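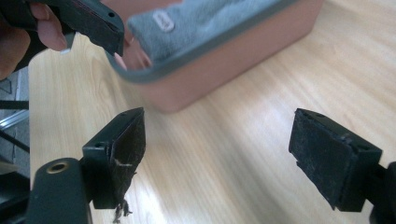 **Hand-held gripper pair: pad wear and replacement interval**
Flullotmont Shared Workshop, members' forum, Projects section

**anis_bench2** wrote on Mar 17, 2025:

The pads on the first tool of the pair are due for review. The left pad is torn along its lower portion and frayed fibers hang from the bottom edge. The right pad is scuffed but not torn. The build log records 200 grasps as the replacement interval, and these pads are at 88. Members are asked to comment before new material is ordered.

**pichonworks** replied:

The interval was set in October, when the project handled only rigid parts. Soft goods place a different load on the lower edge. I propose that both pads be replaced now and that the interval be reduced. The trials in progress use a plush mitten, and a loose thread can catch in the pile.

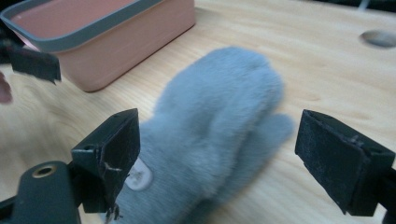 *Plush mitten between the open fingers, before contact.*

**damex_user7** replied:

I do not support full replacement. The brackets are in order, and one pad remains serviceable. Trimming the loose fibers and fitting one new pad would be sufficient. The workshop has 7 pads in stock and they are shared with the Pichon arm.

**pichonworks** replied:

One new pad against one old pad gives unequal friction. The cloth then turns in the grip and the trial must be repeated. Pads should be changed as a set of 2.

**damex_user7** replied:

That effect was reported for the earlier foam pads. It has not been measured for the present rubbery material. I request a comparison before the stock is used.

**anis_bench2** replied:

Both positions are noted. The comparison will use the mitten laid flat on the wooden table, with the jaws open wide at the start.
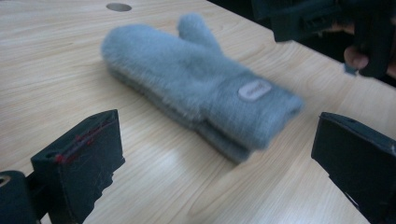
## Interim procedure

1. Inspect both pads before each session.
2. Trim loose fibers with scissors. Do not pull them.
3. Record each dropped or turned item in the build log.
4. Leave the brackets in place until the comparison is complete.

**damex_user7** replied:

Accepted, provided that the old pads are kept and labeled.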